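December, Bench 3, 14:10

Dye stability set for Kiveleck, continued from the previous page. Yoon-hee has the fridge arm, I have the room temperature arm. Stocks made up this morning from the Sayegh powders, all in the same buffer, pH checked before and after the dye went in. No drift worth recording. The dark stock left a ring in the volumetric flask again and needed two rinses with warm buffer to shift. Stuart thinks the powder has picked up moisture. Possible. Lid was on properly but the desiccant sachet was pink. Replaced.

Absorbance of the stocks went off scale as expected, so all readings are on dilutions. Yellow reads 1,542 counts on the old plate reader with gain at the default, background 43. Orange-red reads 3,489, same settings, same background. Did not read the dark one on that instrument. Last time it saturated and the reader took half an hour to come back after a restart. It goes on the Teno upstairs when Alfie is finished with it.

Dilution is 1 in 1,000 for everything, done in two steps. Used the 1 mL pipette for the first step and the 100 for the second. The 100 was last calibrated by Valentin and the sticker is still in date. Fresh tip each time, pre-wetted twice. The dark stock hangs on the inside of the tip, so dispense slowly and touch off on the wall.

Rack and tubes

Switched from the white foam blocks to the blue plastic rack. The foam holds the tubes well enough but soaks up drips, and two of the blocks are now permanently orange. The blue one can go straight in the sink. It is also open underneath, so the color at the bottom of a tube can be checked against the bench without lifting it out, useful for spotting sediment in the dark stock. Drawback: the holes are all alike and carry no letters or numbers. Saoirse suggested paint pen along the rail. Will do that before the next set. Until then, position means nothing and the tube label is the only record.

Caps: cream for the dark stock, green for the others. This started as whatever was in the bag but I am keeping it, as it makes the dark one easy to pick out. Do not swap caps between tubes after a reading. If a cap goes on the floor, discard it and take a new one from the drawer.

Tubes to stay upright between readings. A tube on its side wets the inside of the cap, and some of the dye stays in the thread when it is stood up again. On the previous set this was enough to move the yellow by more than the spread between replicates. Any tube found lying down: stand it up, leave ten minutes, invert five times, then sample. Note it in the margin with an H.

15:25

Time zero readings finished on the yellow and orange-red. Dark still waiting on the Teno.

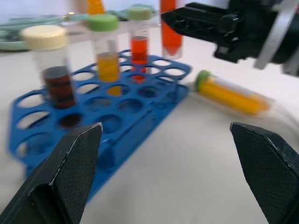 Bench 3, blue rack: dark stock under the cream cap, yellow-orange and orange-red under green. Yellow tube on its side to the right, treat as H.

Checked whether the H treatment is enough by taking two samples from one spare yellow tube, laid flat for an hour. First sample straight after standing it up, second after the ten minutes and the inversions. First was low, second agreed with the upright control within noise. Keeping the procedure as written.

16:40

Alfie off the Teno. Ran blank, then dark, then blank again. Second blank slightly high, so there is carryover in the cuvette. Washed with buffer, then ethanol, then buffer, and repeated. Blank back to normal. The dark reading from before the wash is kept in the file but struck through in the table.

To do:
Paint pen on the rack rail, letters one way, numbers the other.
Ask Zultcombe for a price on green caps, the drawer is getting low.
Re-weigh the dark powder after a night over fresh desiccant.
Yoon-hee to read the fridge arm first tomorrow, before the door starts getting opened for everything else.
Move the stained foam blocks to the teaching store.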